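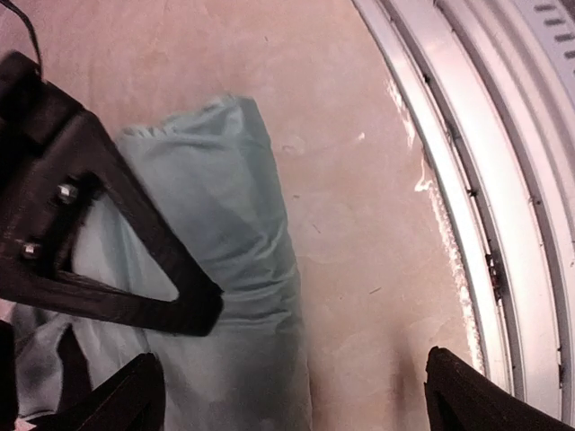 Laundry tips are easier to pick up when you watch the job done slowly, and a robot does it very slowly. I went to the open day at Brondus on 5/17/24, where Rafferty Lyons ran the laundry demonstration, and came home with a page of notes. The first is about grip. A light blue piece with soft folds gives the fingers something to close on, and the same goes for tired hands — pinch a fold, lift, then take the rest.

**Keep loads small.** The Brondus people handle one item at a time. You don't need to go that far, but a half-full basket tangles less and comes out with fewer hard creases.

**Wipe curved rims and grooves.** Lint and soap collect there. Use an old toothbrush and warm water with a spoonful of white vinegar, then dry with a rag. I do mine on the first of the month.

**Check small slots.** A cotton swab fits most of them. Don't use a metal pick.

**Shake before you fold.** Two shakes by the top corners. Towels get three.

**Empty your pockets.** Lyons keeps a jar of what visitors have found in theirs. It held 67 coins when I was there, plus a house key.

Nearly 100 people came through before lunch, so go early if you want to ask questions. The next open day is in August. Parking is behind the Pellon building, and the side door is closer than the front.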